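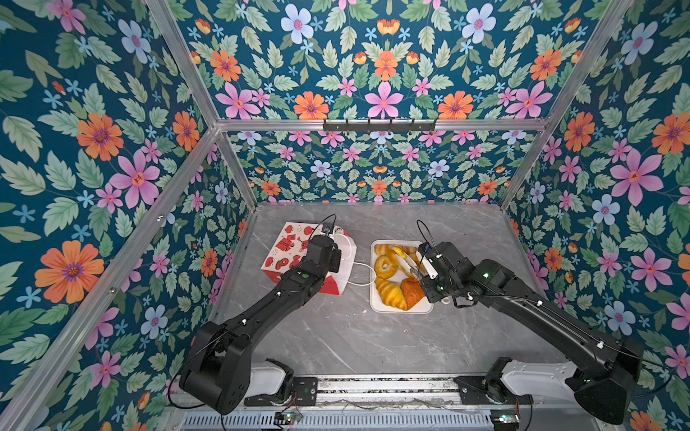 wallflower89
Looking for input on hanging patterned paper in a three-sided alcove, roughly closet sized, going down to a worktop. I have a Bodilero floral, dark ground, heavy pattern. The large motifs are the problem. The layout I want is the one on these walls: teal leaf pattern on left, back and right, with a big orange flower on the left wall and a big pink one on the right. Do you center a drop on the back wall and work outward, or start in a corner?

Teuber_fan
Center the back wall. Find the motif you want in the middle, plumb a line, work out to both corners, then wrap 1/2 inch and overlap with the side wall piece. The side walls take whatever the repeat gives them.

gridline
Disagree. On a dense print the center doesn't matter. With leaves that packed, a mismatch in a corner shows more than an off-center flower. Start in the left rear corner and carry the match through the right rear corner. Your bad seam then lands at the open front edge.

wallflower89
What about the rail? I want a bar across the back wall with a hook rack on it, same as in the picture, about a third of the way down. Paper first or rail first?

Teuber_fan
Paper first, always. Let it dry overnight, then mount the rail over it. Cutting around brackets on a dark print leaves white slivers.

gridline
Agree on that one. Color the cut edges with a matching marker before pasting. Pemico paste, mixed a little thick. The thin mix stained my dark green.

skerer_tile
How are you finishing at the worktop? Marble pattern against that print is busy but it works if the top is gray. Mine is a Skerer laminate, item 719. I left a 1/16 inch gap and ran clear silicone. Wipe along the bead, not up onto the paper.

wallflower89
Also gray marble pattern, laminate. Is the paper going to hold up right behind the worktop? Gift wrapping mostly, some snacks.

skerer_tile
Wrapping, fine. Food, put two coats of matte clear on the lowest 11 inches. Test on an offcut. Mine went slightly shiny at an angle.

gridline
I would skip the clear coat and keep a spare roll. Patching one panel is an hour of work. A yellowed coating means stripping the wall.

Teuber_fan
A spare roll from another batch won't match. Buy it now and check the batch number on the label.

wallflower89
Ordered one extra, same batch. Starting from the center. Will test the clear coat on scrap first.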